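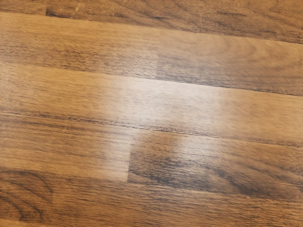

I have been trying to learn the clarinet for four months, and my neighbor has been trying to learn to live next to it. We're both still at the early stage.

The clarinet came from a shop in Senley that sells used instruments, fishing tackle and, in the back, greeting cards. The man behind the counter asked what kind of music I wanted to play. I hadn't thought about it. I said "the slow kind" and he nodded like a doctor and went to get the cheap one. It cost 100 dollars with the case, and the case smelled like somebody's cough drops. It still does. I have put baking soda in it, then coffee grounds, and now it smells like cough drops at a diner.

I should explain that I am not a musical person. In fourth grade they handed out recorders and mine was taken back. My family sings in the car, and I am asked to navigate. But I turned 58 in January, and people kept telling me to take up something, in the voice you use on a dog that's been indoors too long. My first thought was bread. Everyone I know who took up bread talks about bread, so I looked further.

Things I did not know about the clarinet:

It comes in pieces. There are five of them if you count the mouthpiece, and you have to grease the corks, and the grease gets on your shirt. The shirt is not mentioned in the book.

The reed is a sliver of cane that you have to hold in your mouth for a while before you play, so that you start every session looking like a farmer in a cartoon. Reeds come in strengths. Beginners use the soft ones. I bought the hard ones, on the theory that I'd grow into them, the same way my mother bought coats.

It has a break. This is the spot between one set of notes and the next where you go from having almost no fingers down to having all of them down at once. Good players cross it without your noticing. When I cross it, the dog leaves.

I take a lesson every Saturday in Bullow, over the dry cleaner. The building is warm all year round and you come out slightly pressed. My teacher is very patient and much younger than my car. In the first lesson she had me blow into only the mouthpiece and the next piece down, no keys, nothing, and try to hold one note for a count of eight. I got to three and saw stars. She said that was great. I have noticed that music teachers use "great" the way airlines use "shortly."

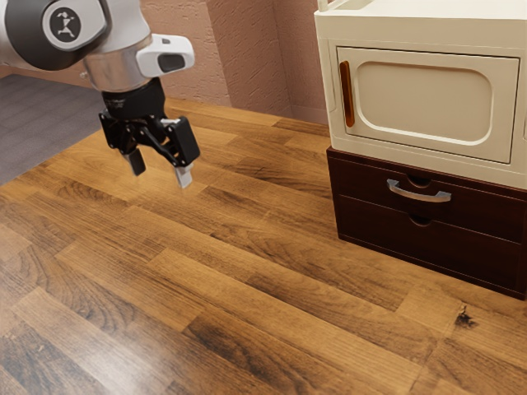

More boards.

By week six I could play a scale. I want to be fair to myself here, it was a whole scale, and most of it was in the order the composer intended. I played it for my sister over the phone and there was a long silence and then she asked if the kettle was done.

Week seven I bought a music stand, the folding wire kind. It has folded on its own terms ever since. It went down once in the middle of "Long, Long Ago," which had already been long, and took my tea with it. The pages of the book dried wavy, and now everything I play from there on has hills in it. I tell myself that's phrasing.

The book is an old one called the Kuruc Method, and I think it was put together by someone who had been hurt. There are no jokes and no pictures. Each page has a title like "Study in Thirds" and then eleven lines of notes with no place to breathe. I mark my own breaths in pencil, little commas, and some of those pages now look like a very anxious letter. Around the middle there are duets. I don't have a second clarinet player, so I play the bottom part and imagine the top, and I have to say the top player is wonderful.

The neighbor, to go back to the neighbor. We share a wall. In the first month he turned his TV up, which I took as a review. In the second month he told me at the mailboxes that he'd been hearing "a sort of goose." I said yes, me too, strange. I'm not proud of it. In the third month I came clean and brought him a pie from Grikley's, and we settled on hours: nothing before ten, nothing after seven, and nothing at all when there's a game on. He writes the games on a card and puts it under my door. There are a lot of games.

What surprised me is how much I like practicing. I don't like the sound of it much. But for half an hour I can't think about anything else, there isn't room. You can't worry about the gutters while you're looking for the side B-flat key with a finger that doesn't want to go. I've come up from a practice session to find it dark out and the soup boiled down to something you could patch a road with.

There is a recital in the spring. My teacher brought it up last week in a very light tone, while she was putting away her own clarinet and facing the wall. There are 18 students, and as far as I can tell from the waiting room the rest of them are in middle school. One of them has a case with her name on it in glitter and can play things that go up. She held the door for me last time and told me I was getting better, and I thought about it all the way home.

I haven't said yes to the recital. I have picked the piece, though. It stays well under the break the whole way through, it's sixteen bars, and it has two long rests where I can stand there and look as if I'm feeling something. I played it through twice yesterday at a quarter past ten. The TV next door stayed at its normal volume until the second rest, and then I think he coughed.

I need to buy reeds. The softer ones.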